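Chapter 7
Closing and Opening Fabric Containers: Learning from Wrist Views

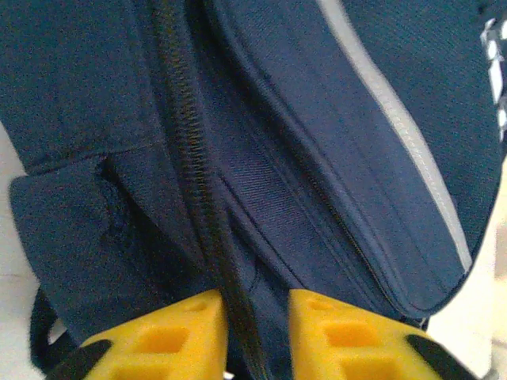

Rigid containers give a planner something to hold on to. A box has corners, a drawer has a fixed axis, and a jar lid turns about a line that can be measured once and reused. A soft bag offers none of this. Its outline changes each time it is set down, and the line along which it opens changes with it. A method that stores the position of the zipper in the bag's own coordinates will fail on the second trial, when those coordinates no longer mean anything.

This chapter treats the zipper task as a problem of local tracking. The Tarnascombe method, developed over the next four sections, makes no attempt to recover the full shape of the bag. It estimates a short piece of the closure near the fingers, moves along it by a small step, and estimates again. The only state carried forward is the last direction of travel and a measure of how much the fabric has yielded.

7.1 Why the view is taken from the wrist

An overhead camera sees the whole bag but loses the closure whenever the arm passes over it, and this happens during the part of the motion that matters most. A camera at the wrist keeps the fingers and the fabric between them in view throughout. The cost is a narrow field. At working distance, navy cloth can fill most of the image, and a seam, a strip of piping and a zipper may all run in nearly the same direction. Three kinds of line must therefore be told apart:

Closure lines. Dark bands with a repeated tooth pattern along at least part of their length. A bag may have more than one. In the chapter figure, a thick black zipper runs down toward the gap between the yellow fingers, while a much thinner one follows a seam to its right. The teeth of the second are hard to pick out against the cloth.

Seam lines. Edges where two panels join. They are continuous and often parallel to a closure, and a detector based on edges alone will follow them.

Trim lines. Piping and similar edging, often pale. The gray stripe in the figure has the strongest contrast of any line on the bag and is of no use to the task.

The last point deserves attention. Contrast is a poor guide to relevance. In early versions of the tracker, edge strength was the main term in the score, and the estimated path moved to the trim within a few steps. Section 7.3 replaces it with a texture term computed over a short window.

7.2 The data set used in this chapter

All results refer to the Sundomano set, which holds 2,702 recorded attempts on 51 bags. Each attempt was recorded on the Gulon arm with a two-finger gripper and a wrist camera at 30 frames per second. Bags were placed by hand with no fixed pose. An attempt counts as complete when the slider reaches its stop; partial travel is logged but scored as a failure. The bags are divided by item, so no bag used for training appears in the test portion.

Two limits of the set should be kept in mind. First, every bag was empty or lightly filled, and a full bag puts tension on the closure that the model has not seen. Second, force at the fingers was not measured directly. It is inferred from motor current by the Aaltonen estimate, which is derived in Section 7.4 and is unreliable at low speed.

7.3 A texture score for closure lines

Let a candidate line be sampled at equal steps, and let a small window be centered on each sample. Within the window, brightness is read along the line and its repeat length is found. A closure with visible teeth gives a sharp peak at the tooth spacing. A seam gives a weaker peak, set by the stitch length, and smooth trim gives none. Woven cloth is a complication. Twill has fine parallel ridges, and a line crossing them will show a regular pattern of its own. The score must therefore compare the peak on the line with the peak on the cloth to either side, and keep only the difference.

© Sundomano Press. Course use permitted with notice. Contact the publisher for reprints. Back to top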